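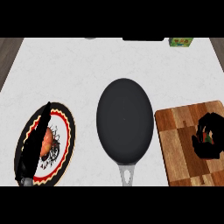 Notebook: two-arm kitchen task, simulator stage

July 19, 2026

Filed under: Student Projects / Manipulation / Workshop Log

8 min read

Carried over from the previous entry: the Orkum scene now loads on the lab machines without the missing texture warning. The cause was a relative path in the asset list. I have made the path absolute for now, which will break on anyone's laptop, so change it back before the code is handed in.

Setup for this session

Simulator: Orkum, kitchen preset, marble worktop. Controller: our own, branch "twohand". Planner: Weldu, unmodified. The robot model is the two-armed one from the course pack with the black hands fitted. Control step left at the default. Overhead head view, letterboxed by the recorder. The black bands top and bottom come from the recorder's aspect setting and are not in what the planner receives, but they are in the saved files, and two of us spent part of the afternoon measuring pixel positions from the saved files. Those measurements have been thrown away. Use the raw buffer.

Layout is the standard one for the course task: plate on the left with the apple on it, frying pan in the middle with the handle towards the robot, chequered cutting board on the right. The green box and the other bits along the far edge are clutter and are not to be touched. They still count as obstacles for the planner.

Task as set

Each team must get the left hand to take the apple from the plate while the right hand takes the small item from the board, then put both in the pan, apple first. Hands may move at the same time. Marks are taken off for moving the pan and for any contact with clutter. A dropped item ends the run. The full sheet is on the course page, and the scoring script is in the shared folder under Prirkov, which is the name of the scoring server as well as the folder. This has confused people. In these notes Prirkov means the server.

Left hand

The approach is the weak part. With the apple in the centre of the plate the hand comes in low and long across the left half of the plate, and the fingers end up on the left side of the fruit. That is acceptable if the thumb side has room to close. In a good share of runs it does not, and the closing motion pushes the apple towards the far rim before there is a grip on it.

Things tried:

a) Raised the pre-grasp point by a finger width. The hand cleared the rim properly but arrived too high and closed on the top of the apple, which squeezed out downwards. Worse.

b) Turned the wrist so that the fingers line up with the long direction of the apple. Better grip, but the forearm then swings over the pan on the way out, and the planner slows to a crawl there because of the clearance setting.

c) Left the wrist alone and shortened the final approach. Best of the three. The fingers stop just before contact, the controller reads the gap, and only then closes.

Keeping (c). The wrist change in (b) is saved as an option and turned off.

There is also the matter of how the plate is modelled. The collision shape for it is a flat disc. The drawn mesh has a rim, the collision shape has none, so an apple that looks as if it ought to stop at the rim simply carries on over it. We noticed when one rolled through the zigzag border without slowing. I have asked whether we may swap in a better shape. Until there is an answer, assume flat.

Right hand

Mostly fine. The item on the board is small enough to disappear inside the fingers, so the camera is of little use once the hand has closed. We judge the grip by finger joint angles alone: if the fingers stop short of fully closed, something is in there. The threshold is set by hand and wants a proper look. At present a half-missed grip, with the item held by one finger against the palm, passes the check, and then the item falls out over the pan or, worse, next to it.

The board sits at a slight angle to the worktop. The planner was told it was square. It made no difference to the grasp, but it did matter for the no-go zone round the board, which stuck out over bare worktop at one corner and cut into the real board at the opposite one. Corrected in the scene file.

Pan

The pan is the part I expected to be simple. The drop point was taken from the centre of the bounding box, and the bounding box includes the handle. The handle is long, so the computed centre was well down towards the handle end and nowhere near the middle of the cooking surface. Both hands duly went there. Now using the origin of the pan body mesh instead. Checked by drawing a marker at the target and looking at it from above, which we should have done first.

Release height matters more than I had allowed for. Dropped from the carry height, the apple bounces. Lowered until the fingertips are just inside the pan, it settles, but the hand then touches the side on the way out and nudges the pan. Compromise is to lower, open slowly, and lift straight up before any sideways movement.

Runs

We set a batch of 200 going with (c) on the left and the new drop point. Start positions jittered by the course script. The batch finished while the room was still open.

Completed in full: 66.

Low, though a good deal higher than the previous batch, which had the handle fault in it and is not worth comparing. The failures were sorted by the script's own labels:

- left grasp lost (the largest group)
- right item dropped before the pan
- pan moved beyond tolerance
- planner timeout
- arms too close, run stopped

The script gives only the first fault in any run, so a run stopped for a lost left grasp tells us nothing about the right hand. To get a fair figure for the right hand we need a batch with the left arm parked. It is cheap to do and should be the next job.

Timeouts are nearly all in the stretch where both arms want the space over the pan. Weldu plans for each arm in turn and treats the other as a fixed obstacle wherever it happens to be. If the left arm is still hovering, the right has no way in. It replans until it gives up. Simple fix under test: the right arm waits above the board until the left has reported clear. It costs time on every run, but the task has a generous limit and the score takes no account of speed below it.

Seeds

For anyone repeating this: the jitter script takes its seed from the run number, and run numbers restart with each batch. Two batches of the same size therefore see the same start positions. That is useful for comparing settings and bad for judging how general the result is. The final scoring on Prirkov will use 1000 starts that we have not seen. Before handing in we ought to run a long batch with an offset added to the seed. The offset option exists, is called "shift", and is not mentioned in the sheet.

Logging

Joint logs are now written every step, and the files are large. Over 6 gigabytes for the one batch. Turn off finger torque logging unless you are working on the grip check; it makes up most of that. Old logs from the Bruna trials can be deleted. (Bruna was the single-arm version of this project from October. The code still has its name in a few places, including the error message for a failed grasp. When the console says "Bruna: no object" it means our present controller and there is nothing wrong with the install.)

Video is saved only for failed runs. I would like a few successful ones kept as well, for the report. The flag is in the recorder settings and the default is off.

Notes on the grip check

Written out here so that it does not get lost. Current rule: closed if all finger joints have stopped moving and the sum of the joint angles is below the empty-hand value. It works for the apple, which holds the fingers well open. For the small item the difference from an empty hand is slight and within the noise of the simulated sensors.

Possible changes:

Compare each finger separately and ask for at least two of them to be stopped early. This ought to reject the one-finger case.

Lift a short way, then check again. If the angles have changed, the item has slipped. Costs a little time and needs a retry routine, which we do not have.

Use contact flags from the simulator. Easy and exact, but the sheet rules it out for scored runs. Fine for finding out how often the present check is wrong, so I will log the flags alongside and compare afterwards.

I would start with the first. The retry routine is more work than it looks: the right hand has to open over the board, back off, find the item again with the camera, and the item may by then be lying against the edge or on the bare worktop, where the no-go zone stops the hand from reaching it.

Open questions

Does touching the pan handle count as moving the pan? The tolerance is on pan position, so a touch with no shift should be free. The sheet says "contact". Ask.

Is the friction of the board the same as that of the worktop? In the scene file both point to one material entry. Probably an oversight in the preset. Leave it, as the scoring scene is likely to share it.

Why does the left arm take the long way round on a few starts? The joint limits look fine. It may be the starting pose, which has the elbow close to a flip. Not looked at yet.

To do, in order

1. Batch with the left arm parked, same seeds.
2. Batch with the right arm parked, same seeds.
3. Per-finger check for the right hand, with contact flags logged.
4. Wait rule for the right arm into the main branch if the timeouts go down.
5. Put the relative texture path back.
6. Long batch with "shift" set.

The branch is pushed, and the config for the batch above is saved beside the logs under the same name. The machine by the door still has the old Orkum version, so do not start batches on it until it has been updated.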